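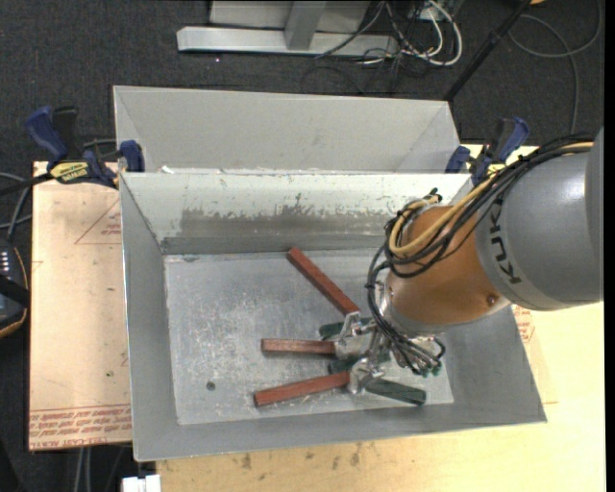

Plevthorpe workshop opens its doors to home builders who want parts in small numbers

PLEVTHORPE, May: Zutavwood is opening its sorting and packing room to outside customers for the first time, and the team could hardly be happier about it. Starting this month, anyone planning a build can send in a parts list and get back one box with every piece picked, checked and laid in the order it will be used.

The service is called Nidell. It grew out of the way Zutavwood already prepares its own kits. Loose parts go into open metal bins, mixed sizes and colors together, and are picked out one at a time to match the list for each order. A small order might be a few bars and a handful of short connecting pieces. A large one can run to up to 4,000 parts, packed in layers with a sheet of brown paper between them.

"We kept getting letters from people who had bought a kit, finished it, and wanted to make something of their own," said Fongchan Suksawat, who runs the packing room. "They'd ask for 8 of one part and 2 of another, and we had to tell them we only sold full kits. I hated writing those replies! Now we can say yes, and the box goes out the same way all our other boxes do."

Last year the room filled 2,386 kit orders, all of them from fixed lists. Getting ready for custom lists meant changing the layout quite a bit. The bins now stand one behind another, so a fresh one can be brought forward when the front one runs low. They have sloping sides, and parts tend to slide back toward the middle as the bin empties, a small thing that the packers are very fond of. Bins are wiped out before each refill, and anything chipped or bent goes into a tray for regrinding.

Customers can choose parts from the full Zutavwood range, including the long bars, short links, corner pieces and end caps. Colors can be mixed freely within an order. Lists can be typed, sent as a spreadsheet, or written by hand and photographed, as long as the part numbers are readable. If a number doesn't match anything in the range, the packing room will write back before the order goes any further.

Each box comes with a printed copy of the list, and the bags inside carry the same line numbers. Long pieces lie flat along the bottom, with bags of smaller pieces on top. Builders who would like everything loose in one box (schools often do) can ask for that too.

A trial run with a model-making club in Luik led to several changes. Members asked for larger print on the bag labels and a few spare connectors in every order, and both are now standard. They also sent back pictures of a footbridge as long as their meeting table, and a print of it hangs next to the packing room door.

"Opening those pictures was the best part of my spring," Suksawat said. "You pack a box of bars and have no idea what it's going to be."

Nidell orders are open now. The packing room answers questions by phone in the mornings, and visitors to Plevthorpe can drop off a list in person at the front counter and pick up their box once it is packed.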